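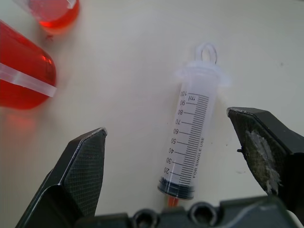 Utent says worn grip pads, not software, behind dropped syringes

20 May 2024

Utent has blamed worn finger pads for a run of dropped syringes on the robot cell at its Plullau site, and says a new inspection routine will put the matter right. The evidence it has shared so far supports the first claim better than the second.

The cell picks up large single-use plastic syringes and moves them between a bench and a filling rack. According to a short report the company sent to customers, it logged 1,371 picks during the review period and 936 of them went through without a retry or a drop. The report calls this "a recoverable level of performance." Customers may have their own word for a machine that needs a second try, or a person, for nearly a third of its work.

The fault was traced to the gripper. Its two fingers carry pads on their inner faces, and those pads are what hold the barrel. The one on the right finger is scuffed and torn, with material flaking away and a frayed white lower edge. The left pad still shows its crosshatched texture, though the finger has a lighter, worn line along its rim. A smooth, clear barrel closed between two surfaces that different will tend to roll toward one side, and Utent's report says that was the pattern its technicians found.

What the report doesn't explain is why one side wore so much faster. Uneven wear usually points to something else: a finger sitting slightly out of line, a pick position that is off center, or a closing force set too high to make up for either one. Swapping the pad deals with the symptom. If the fingers aren't squared up at the same time, the new pad can be expected to go the way of the old one.

Utent says it did check alignment and found it "within limits." It did not say what the limits are, or whether the check was made before or after the fingers were taken off and refitted. Anyone who has looked after a gripper will know those can give two different answers.

The pads come from Stirko, which sells them in pairs. Under the old schedule they were replaced every November, whatever the cell had been doing in the meantime. A yearly change makes for an easy calendar entry and says very little about how many times the jaws have closed.

The new routine replaces that with a check every seven days. The cell is stopped and locked out, the jaws are opened fully, and both pads are wiped down and looked at under a bench lamp. Any tearing or lifted edge means both pads come off, including the good one. The technician then cleans the old adhesive from the finger, fits the new pair, tightens the finger screws and runs three test picks on an empty syringe before the cell goes back to work.

Three picks is a thin test. A cell that was failing on close to one pick in three could pass it by luck more often than most managers would like. Utent said a longer run would "eat into production time," an odd thing to worry about given how much production time the drops were already eating.

There is also the matter of the wrist camera. It looks straight down between the fingers, so the state of both pads is in view whenever the cell is working. The company's software uses those pictures to find the syringe and discards them afterward. Keeping one a day, taken with the jaws open, would give technicians a record of how the wear develops, at almost no cost. Utent said this was "under consideration" and gave no date.

Verhoeven, the contractor that installed the cell, declined to say whether similar pads on its other installations have been inspected. It said pads are a consumable item and that looking after them is the owner's job once a machine is handed over. The handover manual, a copy of which was attached to Utent's report, gives pad care a single line: "Inspect regularly and replace as needed." It has no photograph of a good pad or a bad one, and no mention of finger alignment.

Utent says drops have "fallen sharply" after the change of pads. It gave no figures for the period after the repair, and new pads grip well in their first weeks on almost any machine. The company said it would publish the next set of pick logs in November.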